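4.2 Equipment selection and cost planning

The budget for the handling cell was fixed before the task list was finished, and this shaped most of the choices described in this section. The Prosetdale site had asked for a bench setup that could sort used household batteries into trays ahead of chemical testing. At the time the work was done by hand, by two technicians on alternating shifts. The request left open whether the hands should be grippers with two jaws or hands with separate fingers, and the two options differ a good deal in price and in upkeep.

We split the spending plan into four headings: arms, hands, bench and trays, and spare parts. Arms were treated as a single purchase, to be kept for the life of the project. Hands were treated as a part that wears. Peng and Levchenko had kept a repair log on an earlier setup at Pokanmont, and in that log the hands accounted for most of the days lost. Cables came second. The arms themselves were stopped only for planned service. We therefore moved money out of the arm heading and into spares, and accepted a lower payload than the one first written into the request.

Payload turned out to matter less than reach. A single cell is light, and a loaded tray stays within what either arm can lift. Reach set the size of the table, and the size of the table set how far apart the two arms could be mounted. With the arms too far apart, one hand could not steady the tray while the other worked inside it. Wan measured the usable overlap for three mounting distances, and the shortest was used for all later work (Figure 3). 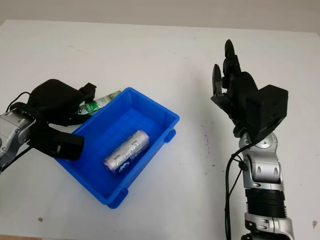
Figure 3. Two-arm bench with five-fingered hand at right, blue tray, and cylindrical batteries in and behind the tray.

Trays were the smallest line in the plan and took the longest to settle. The first type we bought had a smooth floor, and cells rolled to the low side when the tray was moved. Trays with a ribbed or gridded floor cost more per piece but needed no insert. The raised walls are a mixed benefit. They keep cells in, and they also get in the way of a finger coming in at a low angle, so the approach path has to go over the rim. We counted this as a planning cost, as it added programming hours that were not in the first estimate. Color was chosen to stand out from the white tabletop and from the labels most often seen in the incoming stock.

The price comparison covered three ways of equipping the bench. Quotes were collected from Etetti and from Lu and were converted to a cost per month over a service life of 27 months, the length of the funding period. On this basis the jaw grippers came to 1,721 per month, the mixed setup (one hand, one gripper) to 2,000, and the pair of fingered hands to 2,962, all in project currency units and with spares included. Bench, trays and arms are the same in all three and are part of each figure. Labor for programming is left out and is treated in Section 4.4.

The pair of fingered hands is plainly the most costly choice. It was kept for the trial phase for one reason. The stock at Prosetdale contains cells of several sizes, and the site plans to add button cells and small packs later. Changing jaws for each size would have required either a tool changer or a technician standing by, and neither was covered by the grant. Bainbridge, who reviewed the plan for the site, disagreed with this reading and held that the mixed setup would cover the stock expected in the first year. Her estimate is given in the appendix next to ours. The difference between the two comes almost entirely from how often a jaw change is assumed.

Orders were placed in July, and the plan was closed on 27 October 2019, after which no heading was changed. Two items were missed. Cable guides were not budgeted at all, although every arm movement near the table edge pulls on the hand cables, and they were later paid for out of spares. Replacement table surfaces were also left out. Qiu has since added both to the planning sheet, and sites working from the sheet should enter them under bench and trays so that the spares heading reflects the hands and arms alone.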